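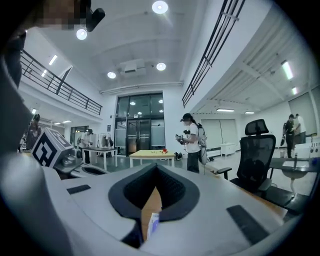 A small carton with a blue label, against a brown tabletop.

About us

Abernathy Packing is a family-run business in Rultbridge. We pack and post small goods for shops and makers who don't have the space or staff to do it themselves. Most of our customers sell tea, soap, candles or stationery.

Aiguo Wei started the business in a rented unit on the Flanthorpe road, with one bench and a second-hand tape machine. We moved to our present building in Kelirdale Yard 4 years later and now have 20 staff, most of whom live in the town.

We keep stock on site for over 45 customers. Orders that reach us by noon go out the same day. Later orders go the next working day. We don't set a minimum number of parcels, and contracts can be ended with 2 months' notice.

We buy our boxes flat and make them up as needed. Paper filling is used unless a customer asks for something else. Returns are opened, checked and put back into stock or set aside, and we send a list of them every February and August.

Visitors are welcome by appointment. Please use the side entrance, as the front gate is for lorries.

We use cookies to improve your visit to this site. Accept | Manage settings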